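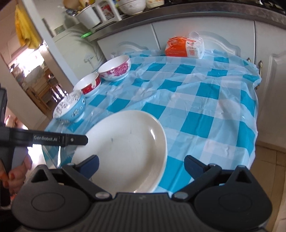 工单记录：Sorrentino橡胶训练弹，供弹不畅
状态：处理中（第三次“处理中”）
产品：Sorrentino 10毫米橡胶训练弹，2000发装
提交人：Candela Toledo，Stastwood靶场
优先级：我填的“高”，系统改成了“普通”

问题描述
新到的一箱，装进Skusska弹匣后，打到第4发就卡。换弹匣，还是第4发。换射手，还是第4发，可见与人品无关。上一箱用同样的弹匣，一次没卡过。

已尝试
1. 清洁弹匣，换托弹簧。无变化，弹匣倒是漂亮了不少。
2. 每匣只装2发。一切正常。客服建议把这个作为“长期方案”，我请他再想想。
3. 抽6发量外径，其中2发弹头根部有一圈飞边，指甲能刮到。
4. 按说明书第二页“轻拍弹匣底部”。拍了，手疼。

客服回复（Odeo售后）
您好，请确认弹药储存在阴凉干燥处，并确认您购买的是弹药。

提交人回复
两项均已确认。箱子一直锁在弹药柜里，没开过暖气。请看第3条，飞边。再重复一遍：飞边。批号标签已上传，上传页面提示“成功”，随后问我要不要上传批号标签。

客服回复
已转技术组。技术组周六不上班，请问今天是周六吗？

提交人回复
是。
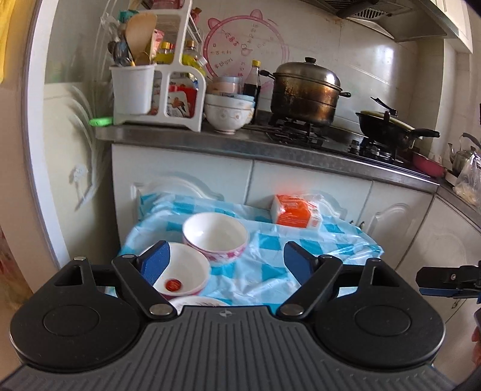 Stastwood，一月
技术组来电，承认这批模具合模偏松，飞边会顶住弹匣口内侧，满装时弹簧压力大，最容易卡在前几发。他们要求停用整箱，不要自己拿刀修弹头，修过的不予退换。我手上已经修好的那几发，另装一袋，写了“勿用”。
换货单已开，旧箱由Odeo安排有资质的承运方来取。取件时间写的是“上午或下午”。
新箱到货后先抽6发量外径，再满装试射两个弹匣，结果补在本单下面。在此之前请不要自动关单，上次那张就是这么“解决”的。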